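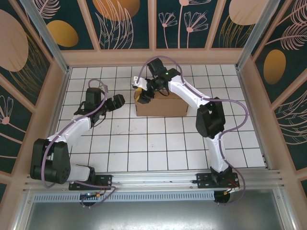 Chapter 4
When the Packing Bench Changes

Walk into the Wivorine parcel plant at six in the morning and the first thing you notice is how much talking goes on. People lean over carts, compare notes from the night shift, and argue about which box size to run first. Five years ago most of them stood in one spot and packed until lunch. Now many of them look after cells where arms do the packing, and their day has a very different shape!

This chapter is about that shape. In Chapter 3 you learned how an arm reaches a point and closes its gripper on an object. Now we ask what happens to a job when part of it moves to a machine. Think of a single cell: two arms on a shared rail, a tiled floor, one cardboard box. It looks simple, yet someone had to decide how far each arm may reach, where the box should sit, and what to do when a small item slips. Those decisions are work too – skilled work, and often very satisfying.

We will follow two sites. At Wivorine, packers handled 3,055 orders in the last week before the cells arrived and 3,253 in a week the following April. At Kuo, a smaller firm, the weekly count stayed at 1,160, but each new hire now gets up to 10 days of training in place of a single morning.

Key terms in this chapter: work cell, handover, exception, task analysis, retraining.

Before you read on, pick a job you know well and write down every step in it, including the ones people do without thinking. Mark the steps you would gladly hand over – and the ones you would want to keep. You will need the list in Section 4.2.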